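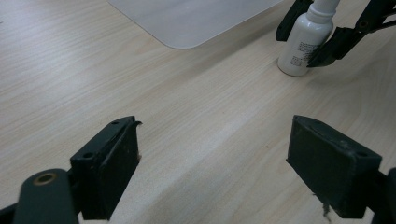

Can a machine clear and wipe down a table without a person standing by?
A fixed machine can wipe a flat surface that is already clear. Clearing the surface first is the harder part, and most equipment offered to households and small shops today still requires a person to do it or to supervise it closely.

Community Help > Home and Workshop > Automation and Chores

Asked by Facilities Desk, Wedum
21 June 2025

Our organization maintains a shared kitchen and a small packing room, both used daily. The tables in each must be cleared, wiped and reset at the end of the day. The work is simple, but it is repeated at every table and takes staff away from other duties.

We have been asked to advise whether any part of this work may be assigned to a machine before the budget is settled in October. A supplier has quoted $3,000 for a small tabletop arm, exclusive of installation. We have no engineering staff. We would be grateful for replies from members who have operated such equipment in an ordinary workplace, and in particular for information on bottles, mats and other items that are left out and must be moved before wiping can begin.

5 people found this useful

Tastel Workshop Office

Our office conducted a trial of a comparable arm on one packing table. The following observations may assist you.

Picking up a single rigid item from a known position was dependable. A capped bottle placed on a marked spot was lifted and set down in a tray with little trouble. Results were less satisfactory when the bottle had been left wherever the last person put it down, and poor when it stood close against another item. Staff then had to separate the items by hand, and by that time they could have put them away.

Thin, flat items were the principal difficulty. A mat lying flush with the table offers very little for a gripper to take hold of. We tried sliding the mat to the table edge and gripping the overhang. This worked on some mats and folded others. In the end we asked staff to hang the mats up before the machine was started, and the written procedure still says so.

Wiping was acceptable on a clear surface. The arm followed a set path and did not vary its pressure when it met something stuck to the table. Dried glue and food remained where they were. Small crumbs were sometimes pushed to the end of the path and left there in a line.

You should also allow for upkeep. Gripper pads wear and collect dust, and worn pads lose their hold on smooth plastic. We replaced ours 2 times during the trial, which the quotation had not mentioned. I would ask your supplier for the price of pads and fasteners in writing.

Our recommendation was to defer the purchase. The arm was kept for a sorting task in which the same part arrives at the same place each time — a task to which it is well suited.

17 people found this useful

Unach Member Services

It depends on the table. Ours are long and ours are never clear, so we did not proceed. A floor machine was purchased instead and the staff are content with it. Please check the voltage before ordering.

Mets Housing Cooperative

The reply from Tastel agrees with our experience on most points, although we would place more weight on supervision. Our insurer required that a trained person remain in the room whenever the arm was in motion. For a cooperative of our size, that requirement removed most of the savings.

If you do proceed, we suggest a loan period on your own tables, with your own bottles and cloths. The demonstration we attended used one container on an otherwise clear counter. Our kitchen does not look like that at closing time — and we suspect yours does not either.

We have not tested any model released this year and cannot comment on current equipment.

2 people found this useful

Filed under: Robots at Home, Small Workplaces, Cleaning Tasks
3 replies · 4 shares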